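Keeping the White Table Clear

When we moved the newsletter folding over to the big white table in the Warkero room, I promised Maarten Timmermans that I would write a few lines on how to look after it. That was a good while ago, and he has been very patient with me, so let me finally make good on it (with a cup of coffee beside me - though not on the table, Maarten, I swear).

The table came to us from Domen when they cleared out their old showroom in Kustosdale, and we paid 54 for it, delivery included. I still think that was the best money we spent all year. It is wide enough for two people to work across from each other without bumping elbows, and the pale top makes it easy to find a dropped staple or a stray paper clip. It also shows every crumb and every smudge, as those of you who do crafts on it will know very well.

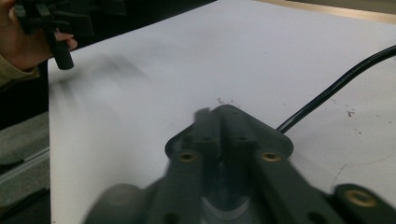 My own habit is to start with a dry, soft brush and sweep all the bits toward me into a dustpan, and only then bring out a damp cloth. If you go in with the cloth first, you push the grit back and forth and end up with fine scratches. A drop of dish soap in warm water is plenty. Please leave the scouring powder under the sink. I know it is tempting when there is a gray mark that won't budge, but a little patience and a second pass will usually do it.

Then there is the matter of cords, dear to my heart. A white table with black cord looping all over the back of it never feels tidy, however well you have wiped it. Before you clean, gather the slack into one loose coil and fasten it with one of the cloth ties from the Geerts tin, which lives on the windowsill. Keep the coil loose, please, and don't bend the cord sharply where it meets the plug. Anything that is plugged in should be switched off and unplugged before a damp cloth comes near it.
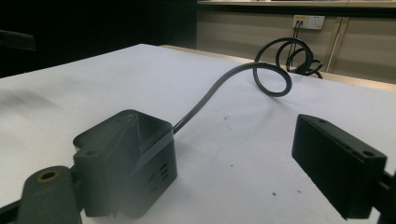
Can we use the spray cleaner from the kitchen on the tabletop?
Put it on the cloth first and wipe with that, going easy near the wooden edge, and finish with a dry towel.

I'd also ask everybody to lift things when they move them. Sliding a heavy box across the top saves a second or two, and I have done it myself more often than I should admit, but the surface does suffer for it. There are 7 felt mats in the drawer by the door, and you are welcome to put one under whatever you are working with. Shake them out afterward and lay them back flat.

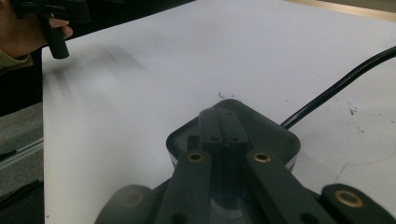 Spring Cleaning in April

We will give the whole room a proper going-over in April, carpet included, starting at 11 in the morning. Bring an old towel if you have one to spare, and wear something you don't mind getting dusty. I'll bring soup and bread for lunch, and there is always more than enough.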